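Questions about the Allila study

Last updated Tue 5 December

What is Allila?
Allila is our method for teaching a robot arm from recordings that people make by hand. A person holds a gripper tool with a camera on it and does an ordinary table task. Later a policy is trained from the video and the finger motion. No robot is needed while recording.

How much data did you use?
In the first release we have 2,366 recordings, made in Cledusden and Bustmont. After cleaning we trained on more than 2,000 of them. The other ones had lost tracking or a wrong start position.

Why do the images look round and bent?
We use a fisheye lens. It sees much to the sides, and this helps the policy to know where the table ends. We do not straighten the images before training, as we lost accuracy when we tried it in October.
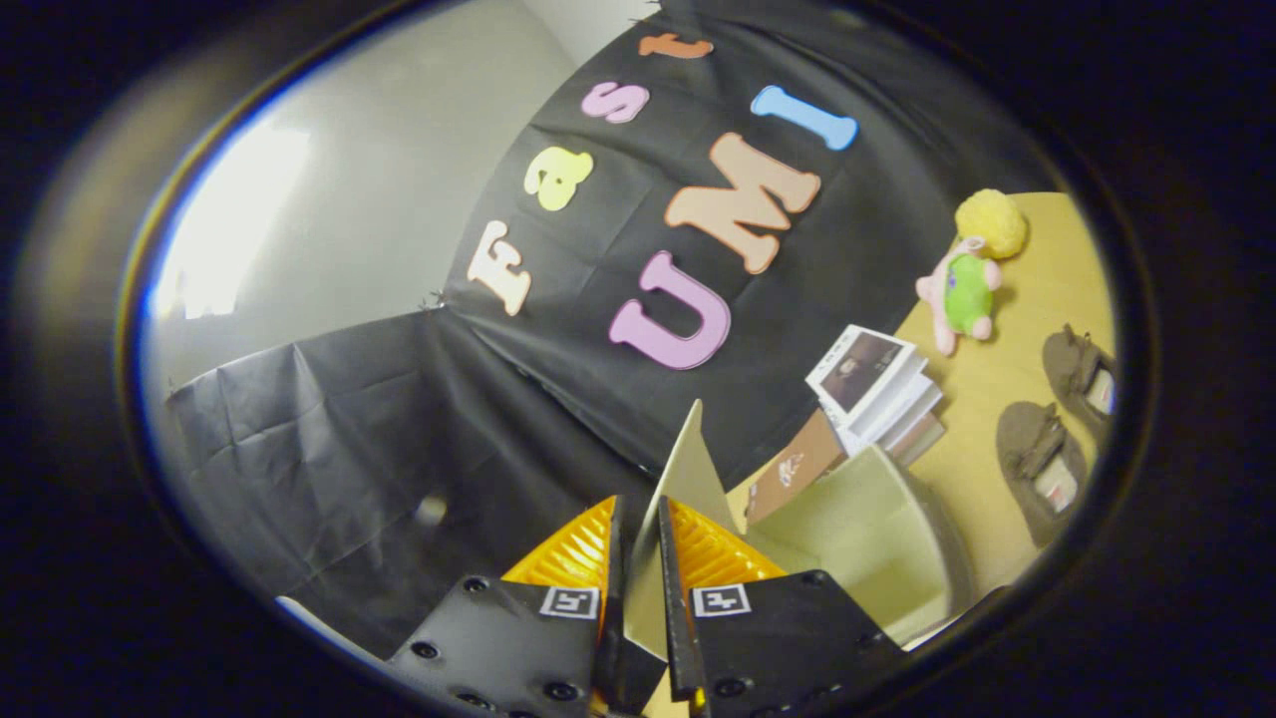
Wrist camera view with the square markers on both finger mounts.

What are the square markers for?
They give the opening between the fingers in each image. The software finds both squares and computes the distance. If one is hidden for a short time, we fill the value from the neighbor images – but never for a long gap, then the recording is removed.

Do you keep other objects on the table?
Yes. A policy trained on a clean table failed often when we put it on a normal one. So we leave books, boxes and toys near the task object and change their places between sessions.

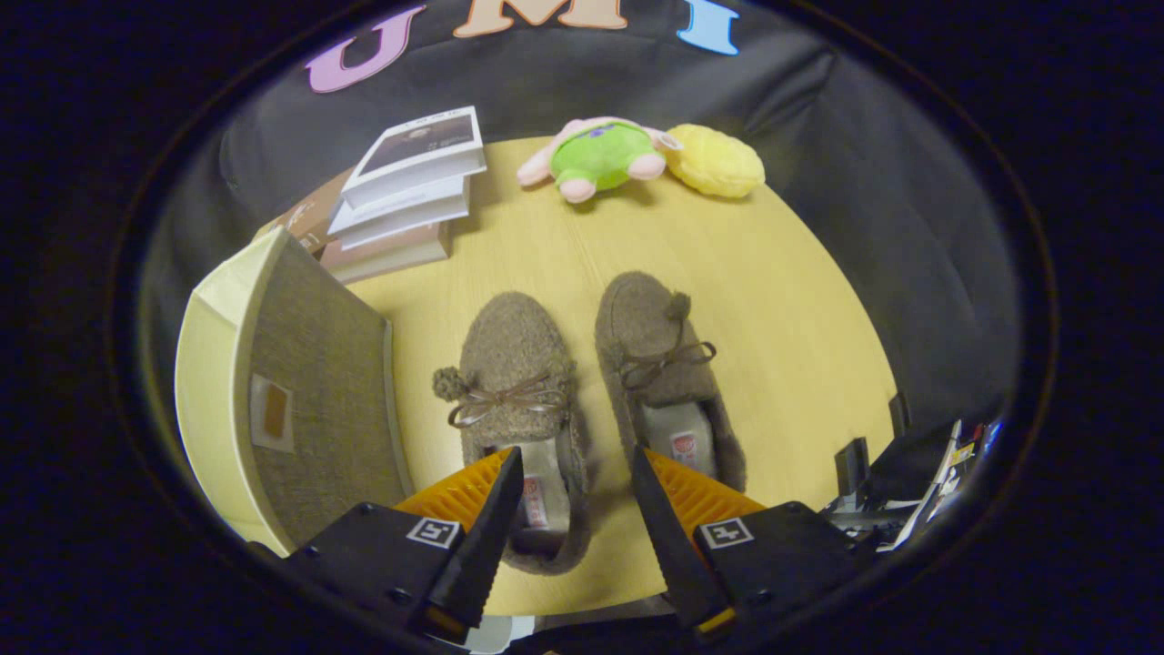
Soft objects are still the hardest part for us. Their shape changes under the fingers, and the same grasp can give a different result the next time. We report these tasks separately, so that they do not disappear in the average.

Can I use my own gripper?
You can, if the camera position relative to the fingers is similar. In the Hong test set we moved the camera by 3 cm and the success rate became clearly lower. Please calibrate again after each change.

Is the data public?
A part of it, 807 recordings, can be downloaded now. The rest will follow when the labels are checked.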